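Why I've stopped caring about the league table
February 10, 2018

We lost again this morning. I won't give you the score, partly out of loyalty and partly because there was an argument about whether their last one had crossed the line before the whistle (it had, but only just). I walked back to the car with mud up to my knees and both shin pads in one hand, and somewhere between the pavilion and the gate I noticed I was in a very good mood.

I've played for Pirkudum in the veterans' division for 5 seasons now. We have never finished higher than seventh. In that time I've watched a lot of decent people make themselves miserable over a table that gets updated on a Sunday night by one overworked man with a spreadsheet, and I think it's time somebody made the case for binning it. I mean at our level, obviously. I'm not daft, I still check the proper football the minute I wake up.

The argument for keeping it goes something like this. Without a table there's no jeopardy, and without jeopardy people won't turn up in February. Mohcine Mansour, who runs the Pultova side and is a much better footballer than I'll ever be, put it to me in the car park last month. "You take the points away," he said, "and it's just a kickabout with a ref." I've been chewing on that ever since. I think he's half right, and I also think a kickabout with a ref sounds lovely.

Look at what the table does to us. It makes a manager leave a bloke on the bench for eighty minutes in the sleet when he's paid his subs like everyone else. It makes grown men ring round on a Friday night looking for ringers. Two years ago a team in our division folded three weeks before the end because they were certain to come bottom and couldn't face the last few fixtures - so three other sides got a free Saturday and no game. How is that good for anyone? I'd have played them in a car park!

And then there's the post-match sulk, which I know all about because I used to be the worst for it. I'd come home, drop the bag by the door, and stand in the kitchen going over some offside until my tea was cold and everybody else had left the room.

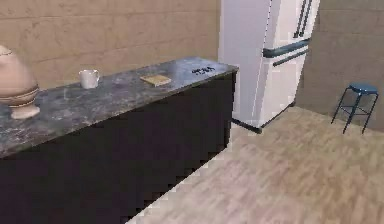
The stone worktop, with the fridge at the far end.

These days I come in, put the kettle on and I've forgotten most of it by the time I've found the biscuits. I still want to win while I'm out there, I should say. I went into a tackle this morning that I'm going to be feeling on Tuesday. You don't need a table to make you want the ball. Put two piles of coats down in any park and see how long it takes before someone's shouting about a foul.

What we could have instead is a season cut into short blocks, four or five weeks each, with the fixtures drawn out of a hat at the start of every one. Play the block, shake hands, draw again. If one team is far too strong you lend them a couple of your slower lads and take a couple of theirs. Iwona Kalinowski has been doing more or less this with the women's Thursday night games and she's got a waiting list. We, with our promotion and relegation and our little trophy, had nine men this morning and borrowed a goalkeeper.

People will say the cup would be enough to keep the competitive ones happy, and fine, keep the cup. I like the cup. We went out of it in the first round and I enjoyed every minute, including extra time, when I could no longer feel my feet. A cup tie is over and done with in an afternoon. A league position follows you around until spring and gets brought up at weddings.

I know there are players who'd walk. A few of ours would, and I'd miss them, even the one who counts his own assists. But I think of all the ones who've walked already, quietly, the ones who stopped answering the messages because three hours of their weekend had turned into being shouted at over mid-table security. We never asked them why. We just found somebody's brother-in-law.

The league meeting is in April and any registered player can put a motion in, as long as there's a second name on it. I've written mine out and it fits on one side of paper. Mohcine has already told me he'll vote against, and then he offered me a lift there, so that's transport sorted. If you play in our division and fancy being the second name, I'm usually the one at the far end of the changing room looking for a sock.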